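The Thrifty Sink: Soap, Refills and Other Small Kitchen Economies

Posted 2020-04-05 in Kitchen, Cleaning

We have all been washing our hands a great deal lately, and I have had more letters about soap this month than I usually get in a year, so I thought I would put everything I know in one place. Get yourself a cup of tea, because I do go on a bit.

Let's start with stretching what you have. Most liquid hand soap is thicker than it needs to be, and one full push of the pump is more than a pair of hands can use. Wind a small rubber band around the neck of the pump, just under the head, two or three times. It stops the pump from going all the way down, and you get a half squirt instead of a whole one. My grandmother did this with hand lotion when we were children and we thought she was terribly mean. I now do it with everything!

If you refill your bottles, please wash them in between. I know it's tempting to pour the new soap right in on top of the old, but the dregs get tired and the tube gets slimy. Rinse the bottle with hot tap water, shake it hard, pour it out, and then pump clean hot water through the head until it runs clear. Stand the bottle upside down on a rack overnight. It has to be dry inside before you fill it again, so I keep two and swap them — one by the sink, one drying.

A clogged pump is nearly always dried soap in the nozzle. Take the head off, stand it in a mug of hot water with a spoonful of white vinegar, and go and do something else for half an hour. Then pump the mug dry into the sink. If it still sticks, a wooden toothpick up the spout will usually shift it (not a pin, which scratches, and which I have also managed to push into my thumb).

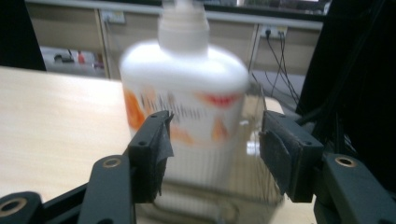
Now, bar soap. I have come back to it after years away and I'm very fond of it again. It lasts longer than the liquid, it costs less, and the only real trouble is the puddle. A soap sitting in water turns to jelly by the weekend. You want something with ridges or holes so the air can get underneath, and you don't have to buy it. Two thick rubber bands stretched across a saucer will hold a bar up nicely. Let new bars sit unwrapped in the linen closet for a few weeks before you use them, too. They harden up, and your towels smell lovely.

Save the slivers. I keep mine in an old jam jar on the windowsill, and when the jar is full I grate them, pour on just enough boiling water to cover, and leave it until morning. Stir it, and you have a soft soap for scrubbing collars, sneakers and the bottom of the garbage can. It isn't pretty. Mine has come out gray, green and once a really alarming lilac.

Dish soap can be thinned too, but only a little at a time. I mix one part water to three parts soap, and no more than I'll use in a week, as the watered kind doesn't keep. Cheuk-hei Peng wrote in from Whitlock to say she puts hers in a shallow dish with a sponge sitting in it, and just presses the sponge when she needs suds. I tried it for a few days and liked it, though you do have to rinse that dish every night.

For the sink itself, baking soda and a damp cloth will do nearly all of it. Sprinkle, rub with the grain if it's stainless steel, rinse well, and dry it with an old towel so you don't get spots. Stubborn tea stains want a paste left on for ten minutes. Please don't go mixing cleaners to make them stronger, and never let bleach near vinegar or ammonia. One thing at a time, and open the window.

Last of all, hands. All this washing is hard on them, and mine looked like old gloves by the end of March. Use warm water, not hot, pat them dry, and put on something greasy while they are still a tiny bit damp. Plain petroleum jelly under cotton gloves at bedtime is as good as anything I've bought in a fancy tub.

Next time I'll get to dishcloths, including how to get the smell out of them, which Danylo Hutsuliak has asked me twice now. I haven't forgotten you, Danylo!

Filed under: soap, refills, sink care, dry hands
14 comments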